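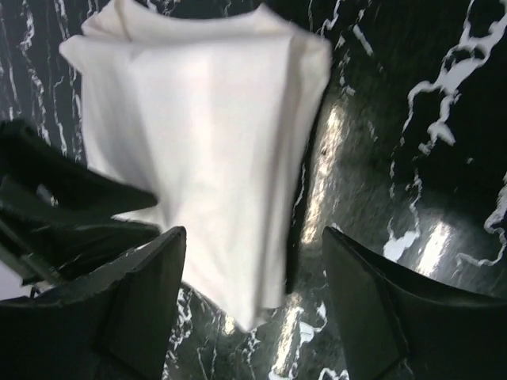

Morenike Nwosu wrote:
> Does anyone here fold white napkins on a dark counter? Mine
> slide all over the place and I can't get 14 of them to match.

Hi Morenike! I do, and I love it, because the edges are so easy to find against black. Pull the far corners out first, then smooth toward you with flat hands.

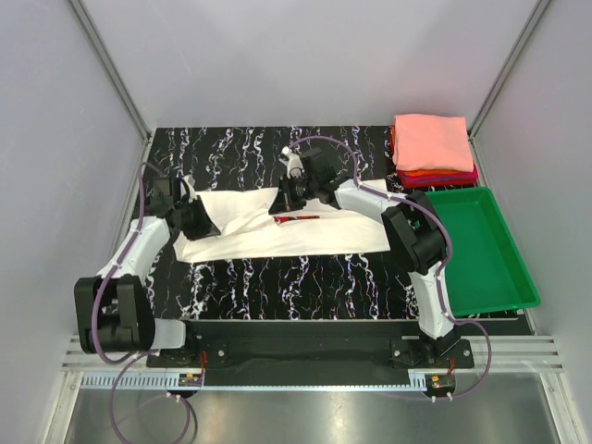 My folding always goes better when I stop fussing over the middle. If one end is bunched up like on this white cloth, start there and leave the flatter side alone (it's mostly little wrinkles anyway). I go over mine with an iron in January and that's it!

Ustyna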